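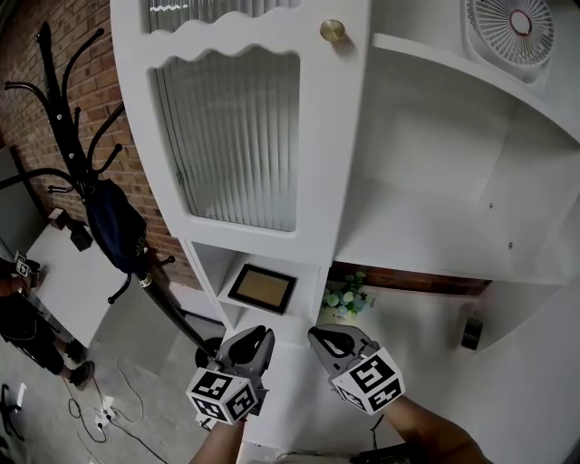

3.2 Cabinet fronts and open compartments

The second part of the study concerns tall display cabinets, which combine closed storage behind doors with one or more open compartments. Units of this type are common in small apartments, where a single piece of furniture has to hold both the items a household wants to show and the items it would prefer to keep out of sight. Our interest is in how the division between the two is used in daily life, and in whether the material of the door affects what is placed behind it.

The inventory covers 74 cabinets in the homes of participating households. Each shelf, cubby and drawer was treated as a separate compartment and assigned to one of three classes: open, glazed or solid. A compartment was classed as glazed if any part of its door was glass, whether clear or obscured. Across all units this gave 409 compartments, in which 1,972 items were recorded. Items fixed to the cabinet, such as hooks and cable clips, were left out of the total. Items standing on the top surface were recorded but analyzed separately, as the top is seldom designed as storage and its use depends largely on the height of the unit.

Glazed doors required a further distinction. Clear glass leaves the contents fully legible from the room, and residents tend to arrange such shelves in much the same way as open ones. Ribbed or fluted glass breaks up outlines while letting color and light through. Items close to the panel can still be made out as vertical bands, and items at the back of the shelf are lost. Interviewees described these compartments in mixed terms. Several used them for dishes and folded table linen. Others treated them as equivalent to a solid door and stored paperwork, chargers and medicine there. One respondent from the Grulby group stated that the shelf behind the fluted door was "tidy enough from the sofa," a standard that recurs in different words throughout the transcripts.

Figure 3. White cabinet against a red brick wall. The upper door has a fluted frosted glass panel with a scalloped top edge and a round brass knob beside it. The cubby below the door holds a small picture frame with a black border.

The unit in Figure 3 brings the classes together in one piece. Its fluted panel was coded as obscured glazing, and the cubby under it as open. The adjoining shelving section was also coded as open. The desk fan on its top edge falls under the top-surface rule given earlier and does not enter the compartment counts. The vase of artificial flowers, which stands on a lower ledge in front of the brickwork, was coded as decorative.

Small cubbies presented a difficulty in coding. Their openings are often too low for books or upright bottles, and residents frequently described them as left over after the rest of the cabinet had been filled. In the Prunis and Bouvier groups, the usual contents were a single decorative object or a loose collection of keys, coins and mail. We had first intended to code a compartment as decorative only if every item in it was decorative. This rule proved too strict, as one pen was enough to change the class. The final rule follows the item occupying the largest part of the shelf width – a simple criterion, but one that two coders could apply with few disagreements. Remaining cases were settled by Tarun Pal, who had not taken part in the first round.

Compartments with nothing in them were kept in the data set and coded as vacant. Seven participants said in interview that they kept a shelf clear on purpose, usually at eye level, and cleared it again whenever objects gathered there. Vacant shelves of this kind cannot be told apart from unused ones by inspection alone – the interview is needed. The same applies to shelves emptied for cleaning, which were more frequent in the April visits to the Urkine group. Where the interview gave no answer, the compartment was coded as vacant without further qualification and excluded from the comparison in Section 3.3.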